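The text message that wants 24 dollars

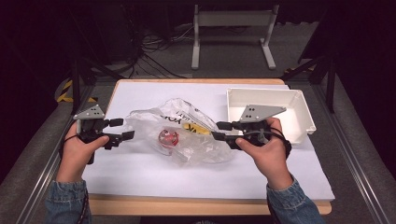

My phone got another one in March: a parcel from Mavstead couldn't be delivered, and would I kindly pay 24 dollars to have it sent out again. I hadn't ordered anything from Mavstead. The message had my first name, a tracking number with 16 digits and a link that was almost the store's address, with one letter doubled. What bothers me is how cheap it is to look official. Put a gray triangular plate with three small holes on top of a black gripper and I'll assume each hole has a purpose, and a long tracking number works on me the same way. I doubt anyone reads the digits.

My neighbor Libor Slanina paid. He was expecting a package, he was in line at the pharmacy, and it was a small amount. Two nights later there was a charge of 1,630 dollars on the same card. His bank says it is looking into it, which I'll believe when the money is back.

The store's advice page tells customers to "stay alert." Fine, but Libor is alert. He was also busy — most people are when a phone buzzes. I'd like to hear why a sender nobody can trace gets to land in the same thread as the real delivery notices.

For now I don't tap links about parcels, including the real ones. I type in the store's address myself and check the order there. It's slower, and I did miss a delivery window last month.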